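The Second Life of a Washing Machine

The repair bench at Samport Appliance runs along the back wall, behind the showroom dryers. Most mornings by 8 a.m. there are three washers waiting in front of it with their rear panels off. The shop sells new machines too, but the used side now brings in more customers than the new side, and the owners have given it half the floor.

Used appliances have always had a market among landlords and students. What has changed in the last few years is who else comes in. Homeowners who would once have gone straight to a chain store now ask what a reconditioned top-loader costs and how long it can be expected to run.

Part of the answer is price. At Samport a reconditioned washer sells for a little under half of what a comparable new one does, with delivery included inside the Walmont city limits. Haul-away of the old machine is free if it can be taken apart for parts.

The other part is the machines themselves. The Zulu 402, a plain top-loader with a belt drive and two dials, went out of production years ago and is still the model people ask for by name. It has no display and no control board to fail. When it stops spinning, the cause is usually the belt or the lid switch, and both can be changed in under an hour.

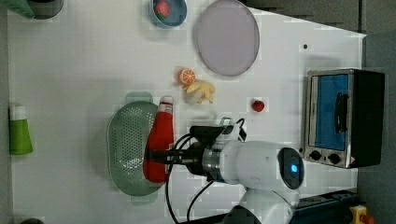 How long should a reconditioned washer last?

Plan on five more years with normal family use, and longer if the bearings were replaced when the machine was rebuilt. Ask the shop which parts are new and get the list on the receipt.

Bearings are where the shops differ. Replacing them means pulling the tub, and on a front-loader that can take most of a working day. Some dealers skip the job if the drum sounds quiet when turned by hand. Samport runs every machine through two full cycles with a weighted load, then checks the floor under it and listens to the final spin. A washer that growls goes back to the bench or gets stripped.

Warranties vary as well. The usual term in Walmont is 100 days, parts and labor. Clemenora, a smaller dealer on the north side that handles mostly dryers and ranges, gives a longer term on gas dryers and a shorter one on anything with a touch panel. Control boards for older panels are hard to find, and a used board carries the same risk as the one it replaces.

Buyers should measure before they shop. Older washers are often narrower than current ones but need more room behind them for the hoses. Stairs and door swings matter too, and a delivery crew will want to know about both ahead of time. New fill hoses should go on with any used machine, whatever the old ones look like.

Dishwashers are the weak spot in the trade. Neither shop keeps many, and Samport stopped taking them as trade-ins last August. The door seals and pumps cost too much next to the price of a basic new unit.

Dryers move fastest. A clean electric dryer rarely stays on the Samport floor for a week, and the waiting list for matched pairs is kept on a clipboard by the register.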